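In Defense of the Slow Motorcycle

I have a neighbor, Heriberto Zapata, who rides to work on a small single-cylinder bike that makes less power than some lawn tractors. He bought it used, he washes it in the driveway with a sponge shaped like a fish, and I have never once heard him apologize for it. I mention him first because I spent a good many years apologizing for mine, and I would like to save somebody else the trouble.

You know how the conversation goes if you ride at all. You pull into a gas station, and a friendly person at the next pump asks what you've got there. You tell them. Then comes a little pause, and then, "So when are you moving up?" They mean it kindly! It is the same thing aunts say to couples with one child. There is a ladder, everybody is supposed to be on it, and if you have been standing on the same rung for 12 years people start to worry that you're stuck.

I did move up once. I sold the little bike I had learned on and bought a big, gorgeous, fully faired thing with more electronics than my kitchen, and I loved looking at it. I'd go out to the garage after supper with a cup of coffee and just stand there. Riding it was another matter. In first gear it would go faster than any road in my county allows, so most of what I did on it was hold it back. My wrists ached. It ran hot in town, and I could feel every degree of it through my jeans. On the back roads I used to enjoy so much, with the dairy farms and the one-lane bridge, I never got out of third, and I came home feeling as though I'd spent the afternoon walking somebody else's very large dog.

Now, I don't want to be unfair to fast motorcycles, or to the people who build them. They are wonderful machines. My friend Canan Karaca takes hers to track days whenever she can get the time off, and she is good enough to use what it has to give her. I've stood at the fence and watched her come through the last corner with her knee down and I got goosebumps, I really did. If you have a track within driving distance, and the money for tires (she goes through tires the way my kids went through cereal), then by all means buy the thing with the wings on it and be happy.

But most of us aren't at the track. Most of us are behind a school bus. We ride to work, or out for pie, or over to a cousin's place to look at a fence, and for that kind of riding a modest engine is a joy. You get to use all of it. You can wind it out through the gears, right up to where it starts to buzz, and look down and see that you are doing something perfectly legal. There's a lot of fun in wringing the neck of a small motor, and I think riders who skipped that stage, or hurried through it, missed one of the best parts.

Then there is the matter of weight, which I feel more strongly about every year. A light bike forgives you. You can stop on a gravel shoulder with a slope to it and put a foot down without saying a prayer. You can push it backward out of a parking spot. When I dropped the big one in my own driveway (at zero miles an hour, with the mailman watching) it took 2 of us to get it upright, and a mirror and a lever had to be ordered. When I dropped the little one years before, I picked it up, looked at the scratch, and went to lunch.

My riding club has five regulars and goes by the name of Uletti, for reasons that go back to a misprinted menu and would take too long to tell. We did a long weekend last November, up over the ridge and down the other side, and we drew keys out of a helmet at every stop so that everyone got a turn on everything. It was Tincuța Vlad's idea. She rides a big tourer and I expected her to be polite about my bike and hand it back. She kept it through the next stop and pretended not to hear us when we called her over. At supper she told us it was the first time in ages she had thought about the road and forgotten about the motorcycle, and then she ate my fries.

Vlastimil Říha, who also rides with us, thinks I'm romanticizing all this. He says a small bike is miserable on the interstate, and he's right, it is. A truck goes by and you feel it in your teeth. At 80 miles an hour mine sounds like it's trying to tell me something. My answer is that I don't care for the interstate on any motorcycle, and that I own a perfectly good car with a radio in it. He doesn't think much of that answer, and we have it out again every few months.

What I would like to see is more of these bikes in the showrooms, and given some pride of place. Go into a dealership and the small ones are lined up by the restrooms with a sign that says "beginner." Put a nice paint job on one. Give it decent suspension and a comfortable seat, charge a fair price, and sell it to a grown-up. I believe plenty of us would buy it, and we might even spring for the matching T-shirt.
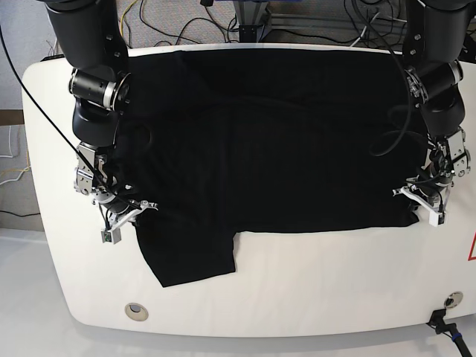
A black garment, likely a T-shirt, the one piece of riding gear that never goes out of style.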